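How to keep a conflict channel log you can check later

Channels run by war bloggers and unit supporters move fast, and posts get edited or deleted within the hour. If you follow a conflict through them, you need your own record. The method below takes one spreadsheet and a folder, and it works for any messaging platform with public channels.
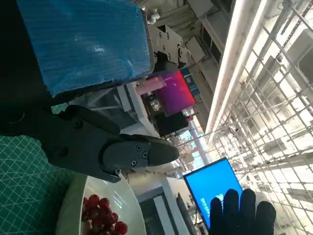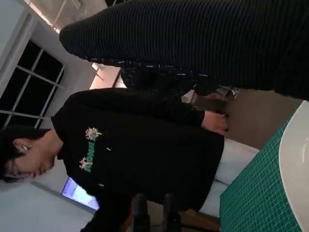 What you need

A spreadsheet program, a folder with a backup, and an account you don't use for anything else. Turn off contact syncing before you join a channel.

Step 1: Pick your channels

Start with 9 channels. The Prinon list has 127, and that is far too many for one person to read. Choose some that disagree with each other, and include at least one that posts mainly local news.

Step 2: Set up the sheet

Make one row per post. Use these columns: channel, post link, time posted, time saved, claim, place, source given, status. Put all times in UTC. Mixed time zones are the most common fault in logs sent to us at Allar.

Step 3: Save the post first

Take a full screenshot with the post's time showing, then save any video or photo as a separate file. Name the file with the row number. Do this before you read the replies – they will color how you write up the claim.

Step 4: Write the claim in one sentence

Keep it flat. "Channel says a depot was hit overnight" is enough. Leave out the blogger's anger or praise, or put it in a notes column if tone is what you study.

Step 5: Trace forwards

Many posts are copies. Click back to the first channel that carried the text and log that one. If 16 channels repeat a claim, it still has one source.

Step 6: Set a status

Use open, supported, contradicted or withdrawn. A claim stays open until something outside the channels backs it up, such as a local notice or dated satellite imagery. If a post is edited, add a new row and link it to the old one.

Once the sheet passes 200 rows, start a new tab and lock the old one. The Pilkington template has the columns already in place. An updated version for May will add a field for deleted posts.

Last checked 9th April, Nastemthorpe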